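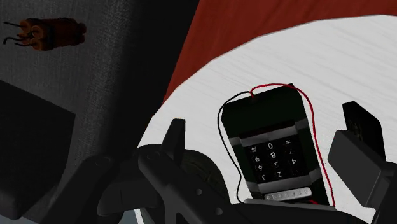
Gertraud Danzer objected, in the comments under last week's notes, that suspense is just a matter of telling the audience more than the characters know, and that everything else in this unit is padding. She has most of the textbooks on her side. I still don't buy it.

Posted in: Course Materials > Writing for Stage and Radio
November | Gerardo Cocco

Session notes: does the ticking clock work?

The usual claim goes like this. Two people chat at a table. If we don't know there is a bomb under it, we get a short shock. If we do know, we get several minutes of suspense. You have all heard this in some form, usually from someone selling a method.

My first problem is that the claim is never tested against weak scenes. Plenty of dull plays tell us about the danger early. We know the will is forged, we know the husband is on the stairs, and we look at our programs anyway. Knowing more than the characters can make us impatient with them just as easily as it makes us afraid for them.

My second problem is the word "clock." A deadline gives a scene an end point. It doesn't give anyone a reason to care what happens there. Students add a deadline late in a draft, when the middle sags, and the middle goes on sagging with a time stamp on it.

Take the radio play we read, Osaseo. It runs 21 pages and the deadline — the ferry leaves at six — comes up on almost every one of them. Ask yourself where you felt tense. Most of the room named the exchange over the borrowed coat, where the ferry isn't mentioned and we know no more than the sister does. What we have there is a question she clearly doesn't want to ask. Danzer would say that is a different effect and needs a different name. Maybe. I would like to hear what the name is before I give up the ordinary one.

There is something to be said for the standard view. Early information does help when the character could still act on it if they had it. Once they can't, we are watching a delay. Try this on the last act of your own draft before you defend it to me.

I am also wary of surveys of "audience tension" that ask people afterward. People remember the ending and grade the rest to match.

For next time

Write a scene of no more than 1,000 words with 2 speakers. Put a deadline in it. Then make a second version with the deadline taken out and change as little else as you can. Bring both. If you can't tell which is better, say so in class; I often can't either.

Reread the coat exchange, aloud if possible.

Questions about the assignment: use the course mailbox or come by before class
Back to top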